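Wartung gehört in den Dienstplan
Ein Meinungsbeitrag zur Pflege zweiarmiger Roboterzellen

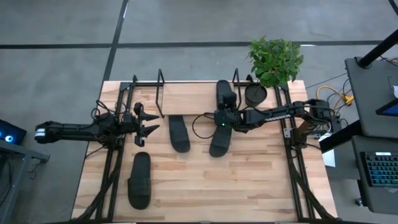 Wer sollte für den täglichen Zustand einer Roboterzelle verantwortlich sein?
Die Person, die in der jeweiligen Schicht mit ihr arbeitet, und zwar mit dafür ausgewiesener Arbeitszeit.

In vielen Einrichtungen gilt eine andere Regelung. Die Zelle wird von einer Fachfirma aufgebaut, abgenommen und danach in einem Wartungsvertrag geführt, der zwei Termine im Jahr vorsieht. Zwischen diesen Terminen liegt die Betreuung faktisch bei niemandem. Das Labor Raltow hat so gearbeitet, bis im Juli ein Greiferfinger mit Spiel über mehrere Schichten hinweg unbemerkt blieb. 206 aufgezeichnete Durchläufe mussten verworfen werden. Der Finger selbst war in 16 Minuten getauscht.

Der Fall ist kein Einzelfall, und er betrifft vor allem Zellen, an denen alltägliche Gegenstände gehandhabt werden. Zwei Roboterarme, der rechte mit dem Schriftzug „TROSSEN“, an einem schwarzen Profilrahmen, dazwischen eine Holzplatte mit Sandalen und einem Schuhregal aus Draht: Ein solcher Aufbau wirkt auf Außenstehende beinahe häuslich. Er verlangt gleichwohl dieselbe Sorgfalt wie eine Fertigungszelle. Wo ein Greifer zwischen dünnen Drahtbügeln arbeitet, entscheidet eine geringe Abweichung des Nullpunkts darüber, ob ein Schuh im Regal steht oder das Regal verschoben wird.

Besondere Aufmerksamkeit verdient die Leitungsführung. Am Handgelenk eines Arms müssen Kabel in Schlaufen liegen, damit das Gelenk sich drehen kann. Ist die Schlaufe zu knapp, zieht sie am Stecker; ist sie zu weit, verfängt sie sich am Werkstück. Das richtige Maß lässt sich in keinem Vertrag festschreiben. Es muss nach jedem Wechsel der Aufgabe neu geprüft werden, indem beide Arme langsam durch ihren gesamten Bewegungsraum gefahren werden. Gleiches gilt für die Schrauben des Rahmens und die Befestigung der Sockel.

Gegen eine tägliche Prüfung wird gern der Aufwand angeführt. Bei Puvulum, wo die Prüfung seit dem Frühjahr zum Schichtbeginn gehört, liegen inzwischen 104 Protokolle vor. Die meisten enthalten keinen Befund. Die Leitung des Hauses hat daraus zunächst geschlossen, die Prüfung sei entbehrlich, und sie erst nach Einspruch der Belegschaft beibehalten. Der Einspruch war berechtigt. Ein Protokoll ohne Befund grenzt im Schadensfall den Zeitraum ein, in dem der Fehler entstanden sein kann, und erspart die Durchsicht ganzer Wochen.

Schwerer wiegt der Einwand, ungeschultes Personal könne an einer Zelle mehr verstellen als richten. Deshalb ist die Zuständigkeit klar zu teilen: Sichtprüfung, Reinigung und Nullpunktkontrolle in der Schicht, Eingriffe in Gelenkmotoren und Steuerung durch die Fachfirma. Eine halbtägige Einweisung genügt für den ersten Teil. Die Träger der Labore sollten sie bei der nächsten Vertragsverlängerung ausdrücklich verlangen und die Prüfzeit im Stellenplan ausweisen.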